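Looking after 0167
Posted 1/9/22 by Abena Baidoo

I promised Fraser I would write down how I look after my gripper before I forget all the little things I do without thinking, so this is for him and for anyone else who gets handed one of these and feels nervous about it. Don't be nervous! They are lovely little machines and they put up with a lot.

Quick catch-up for the family members who read this. I've been folding and sorting cloth at home with a pair of hand-held grippers for Drorton. You hold one in each hand and do the job with the jaws, the cameras record it, and later a robot arm gets to learn from what your hands did. Mine is 0167. I have started calling it "sixty-seven" out loud, and yes, my sister has heard me.

OK, setup. The case has been in the hall overnight, so I open it and let everything sit while I get the cloth out. Then I do the lenses first, always. There are two of them, side by side on the back of the body where your knuckles would be, and they pick up fingerprints like you would not believe. One dry wipe with the soft cloth in the lid pocket, small circles, then I tilt it toward the window and look across the glass. If there's still a smear I breathe on it and go again. No spray, ever. Ewan Yule lost most of a morning to a spray streak and I have learned from his suffering.

Next the screws. I put a fingertip on each one I can see and try to turn it. If it moves at all it gets the small driver, just until it stops, and then I leave it alone. I used to give everything an extra quarter turn for luck and Ewan very kindly asked me to quit doing that.
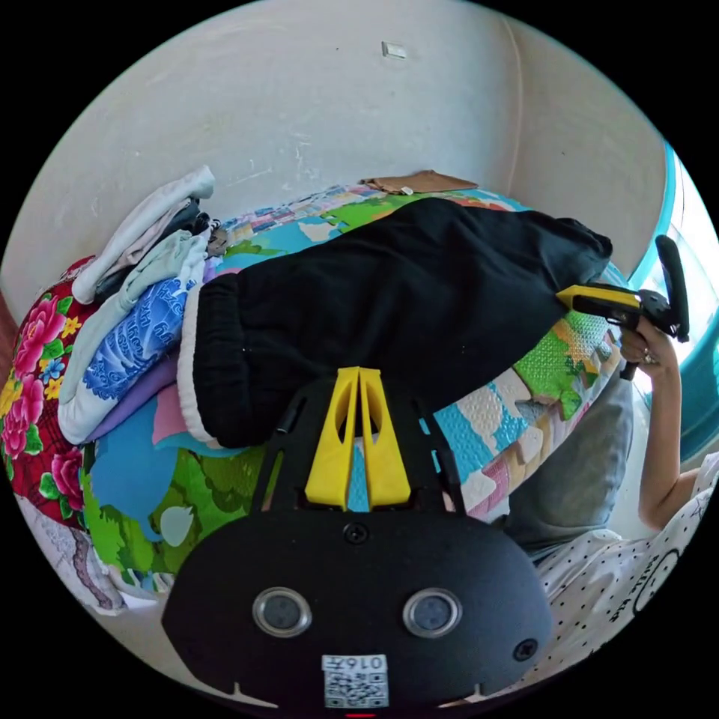

0167 over the folded pile, yellow fins up in their black frame.

The fingers are my favorite part. They have to come together evenly, tips and all, and the best test I've found is a strip of thin paper. Close the jaw on it and pull gently. If it drags the same from both sides, great. If it slides out on one side, the mount is sitting a hair crooked and I take it out and seat it again (push, listen for the click, push once more). After a day of towels I also get lint down in the slots. A dry toothbrush clears it in a minute. Mine is a kid's one with a dinosaur on the handle, and it goes in the case with everything else now.

Then the open and close check. Ten slow squeezes, watching the travel number on the screen. Mine reads 66 wide open and I like to see it come back to 66 every time. One morning in December it kept coming back as 44 and I was sure I'd broken it. I called Zuweira Kwofie in a small panic, and she had me hold it up to the light and there was a loose thread wound around the base of one finger. Tweezers, thirty seconds, back to 66. I was so happy I did a little dance in my socks.

Do both grippers, by the way. It's easy to baby the one you have a number for and forget its partner. I do the whole routine on one, put it down, and do the whole routine on the other, and I don't start a session until they match.

The last thing before recording is a slow look around the room with both of them up, so the tracking can get hold of some corners and edges. Plain white walls are hard for it. Our play mats with the clouds on them are wonderful for this, so much pattern! I sweep from the door across the floor and over the cloth and wait for the tone. If no tone comes I go slower. It has never yet been the gripper's fault, I just get impatient.

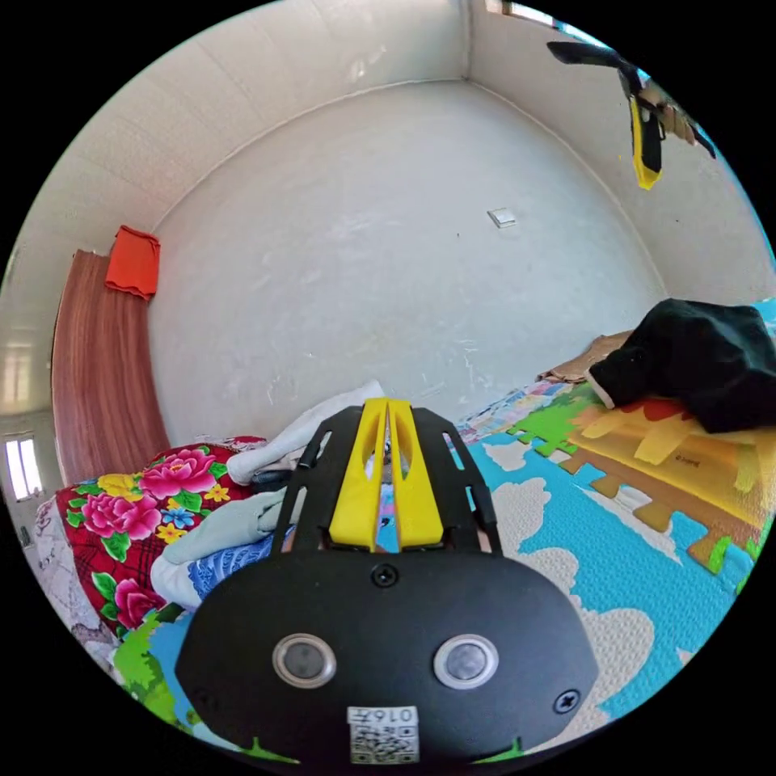

Both grippers up, cloud mats and floral quilt on the floor.

A few questions I still get asked. The sticker: leave it alone, please, and don't wipe across it with anything damp. The code on it is how the recordings get matched to the gripper, and Aba Eshun had to peel and replace one that had gone gray at the corners. Charging: I plug in when I stop for lunch. Storage: fingers closed, body down, nothing on top of it.

My counter says 3116 grasps so far — I checked twice. Zuweira swaps the fingers once the tips start to look shiny and she thinks mine have roughly 500 more in them. The new set is already in the drawer in its little bag. I've never done a swap by myself, so Fraser, if you want to come over and watch me fumble through it, bring your own toothbrush.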